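Wednesday

Third day with the Nolteck arm on loan. The trial runs to the end of February and then we either buy the kit or send it back. Yaryna Kravchuk wants a page from me she can take to Odukoya, so I am writing things down as they come up.

Setup went faster than on Monday. The base held its position overnight and I only had to redo the wrist camera. The calibration routine asks for the same confirmation twice. I pressed yes twice and it moved on. The manual has a section on this that refers to a menu the software no longer has.

Spent the morning on the scooping task. Vuseo, the teaching software that comes with the kit, lets you lead the arm through a motion by hand and then trim the recording. Trimming is good. Leading is heavy work at the elbow joint, and my shoulder is sore tonight.

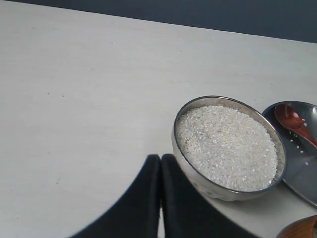

Wrist camera view, fingers closed, rice bowl and spoon to the right.

The wrist view is better than I expected from the brochure. Grains show up one by one on the steel plate, and the rim of the bowl is clear even with the light on it. The fingers take up a lot of the bottom of the picture, though. Asked Troels Nørgaard at the supplier whether the mount can be raised. He said there is a taller bracket, sold separately, for 300. I put that in the page for Yaryna under costs.

Thin handles are my main worry. The finger pads are smooth and I would like something with more grip on them. Troels says rubber covers are coming but would not give a month.

Lunch at the desk. Read the service contract. It covers the motors and the controller but leaves out the fingers, and I would have guessed those wear first. The yearly fee is 1,296 – more than the Pondulura quote, which came in at 1,234 and includes one visit. Need to check if their visit includes travel.

Log counter was at 2,321 when I shut down. No idea yet what it is counting. Left the rice out for the morning with a cloth over it.

Tomorrow: pouring, then the emergency stop test again with Yaryna watching. Bring tape.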